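Kunley Two-Arm Bench Kit: Frequently Asked Questions

What comes in the kit?

Two small robot arms with grippers, the mounting plates, power supplies, cables, and a license for the Skiniria control software. The tabletop and the walled enclosure are sold separately as the Stavell bay. You can bolt the arms to your own bench if it is flat and stiff enough. A kitchen table is not stiff enough.

Is it assembled when it arrives?

The arms are. You mount them to the front of the work surface, run the cables, and go through the calibration steps in the software. Plan on an afternoon. If you order the Stavell bay as well, the walls and rails go together with the hex keys in the box.

What kinds of jobs is it meant for?

Light tabletop work with everyday objects. Customers use it for sorting, clearing a surface, moving parts between trays, and handing an object from one arm to the other. It is a research and teaching kit. It is not rated for production lines, food handling, or use near children.
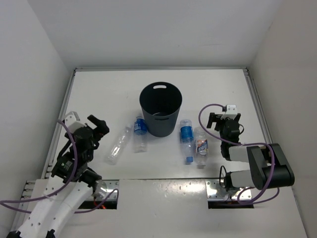
Bottle clearing is one of the sample tasks that ships with Skiniria, and it is the one most new owners try first. The goal is simple: pick up the plastic bottles and put them in the bin. You supply both. Any small open-top wastebasket will do, placed between the two arms where each can get to it. Mix up the bottles when you record your own runs. Leave one lying on its side and another upright, and use some with labels and some without, because clear plastic on a white surface is harder for the software to pick out than a printed label. A cap that is a different color from the rest of the bottle also helps you check which way it is pointing when you review a run.

Can it pick up full bottles?

No. The payload limit is 205 grams per arm with the gripper fitted. Empty bottles, paper cups, small boxes, and most hand tools under that weight are fine. If you go over the limit, the arm will slow down and then stop with a load warning. Take the object out of the gripper by hand and clear the warning in the software.

How far can the arms reach?

Each arm reaches 700 millimeters from its base to the gripper tip. In practice you should keep the objects well inside that distance, as the wrist has less freedom to turn when the arm is stretched out. The arms can reach into each other's side. Skiniria checks for collisions between them and will pause one until the other has moved away.

Do both arms have to work at the same time?

No. You can disable either one from the main screen, and it will hold its last position. Several of the sample tasks only need one arm. If you leave an arm disabled for more than an hour, park it first so that the motors are not holding a load. 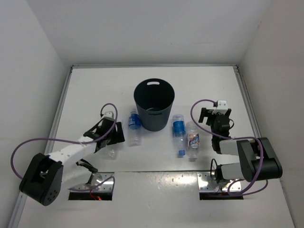

To park an arm, select it, press Park, and keep your hands out of the bay until the status line reads Idle. The same button is used before shutting down. Cutting the power without parking will let the arm drop, and that can bend the fingers.

How should I route the cables?

Leave enough slack for the wrist to turn all the way in both directions. Most of the support requests we get in the first month are for a cable that was tied down too tightly and pulled out of its socket. Move the arm by hand through its full range before you turn the power on.

What does the warranty cover?

Two years on the arms and power supplies. Gripper fingers and cables are wear parts and are covered for 90 days. Damage from overloading is not covered, and the software keeps a log of load warnings.

Can I use other grippers?

The Aliyu soft gripper fits the same wrist plate and is supported in the current software. Other grippers may fit, but you will have to write your own settings file, and we can't help with that by phone.

Do you ship outside the United States?

Canada only for now. We expect to add more countries in December. Send questions through the contact form and include your order number if you have one.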